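### 3.2 Household surfaces and reported table use

The survey was mailed to 337 households in Dretley and Fidton in March, and over 200 came back complete. Each household was asked which table the family ate at most often, what the top was made of, and whether the table was ever put away between meals. Answers on material were taken as given. Salminen's earlier work in Clellance had found that people often name a material by its look - "marble" in particular - and we kept those answers in a separate group, coded as patterned tops.

Patterned tops were more common in rented homes than in owned ones. They were also more likely to fold. Of the 70 households that agreed to a follow-up interview, most of those with a folding table said they had bought it for a first apartment and kept it after moving.
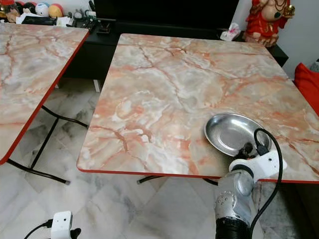
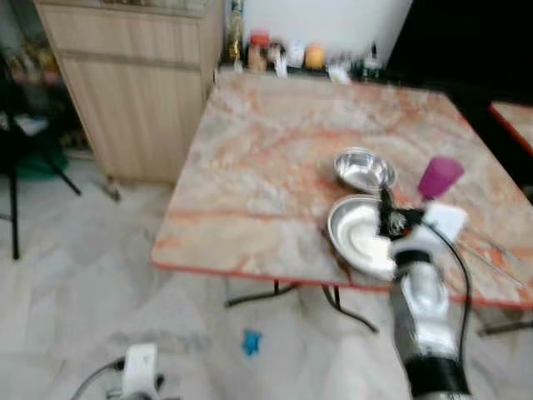 **Figure 4.** Marble-patterned folding table with stainless steel tableware, two views.

Color was mentioned in the interviews more often than we expected. Pink, salmon and rust tones were linked by older respondents to kitchens they had known as children, while younger ones tended to call the same tones "warm" or said they had not thought about it. Price came up less. Several people could not remember what they had paid.

We did not ask about tablecloths in the mailed form. This was an oversight, and it limits the comparison with the Pitkänen survey, where covered and bare tables were reported separately. Section 4 returns to this point.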